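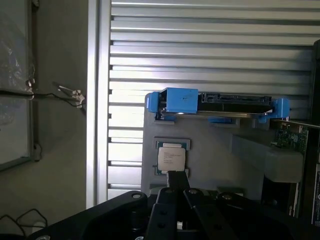 Home | Forums | Procurement and Assets | Search | Register

Packaging for returned processors: trays or individual clamshells?

deskside_ops wrote:
Our department is closing a desktop refresh at the Hercombe site, and 283 machines are to be retired by the end of November. The processors will be removed and sold separately, as the resale agreement with Honex permits. The draft procedure calls for light gray plastic trays in which every square chip has its own recess, notched at the corners, with the metal heat spreader facing up. A colleague has proposed single clamshells for every unit. I would welcome the views of members who have shipped lots of this size. Please note that our budget for packaging is 200 dollars.

Registrar_West wrote:
Trays are the established practice in our institution and I would recommend them without reservation. They stack, they accept a lid, and the receiving party can check a full layer without handling a single part. Our last two lots went out in this manner and were accepted on arrival. Please confirm that the recess matches the package size before ordering. We once received trays from Kidorer that were cut for an older socket family, and the entire order had to be returned at our expense.

plinth44 wrote:
I must respectfully disagree with the above. Trays are suitable for a lot that moves once, from one bench to one buyer. If the lot is to be divided among several buyers, every tray will be opened and repacked, and the parts will be handled far more often than the procedure intends. Clamshells cost more at the outset, but a unit packed once stays packed. Members should also consider what happens when a tray is dropped with the lid unfastened.

Registrar_West wrote:
A fastened lid is a matter of supervision. Our written procedure requires 2 straps on every stack, and the person who closes the stack signs the sheet. I do not consider carelessness a sound argument against trays.

plinth44 wrote:
The point is noted, although procedures are followed less closely at four in the afternoon than at nine in the morning. I maintain my recommendation for divided lots.

asset_desk_3 wrote:
May I ask whether the parts have pins or flat contacts? Our office applies a different rule to each. Pinned parts go into foam-lined clamshells in all cases. Flat-contact parts may go into trays, provided that the trays are marked as static-safe by the supplier. Ordinary plastic is not acceptable, whatever its color. Bognár supplied ours with a written statement to that effect, and our auditors asked to see it.

deskside_ops wrote:
Thank you all. The parts have flat contacts, and the entire lot is going to Honex in a single shipment. We will proceed with trays and request the static statement in writing - the draft did not mention it. The strap requirement will be added as well. I have asked for quotations from both suppliers named in this thread.

plinth44 wrote:
For a single shipment I withdraw my objection. I would still keep a small number of clamshells on hand for units that fail inspection, so that they are not returned to the tray by mistake.

Last updated: November

Contact the moderators | Copyright Procurement and Assets Forum | Back to top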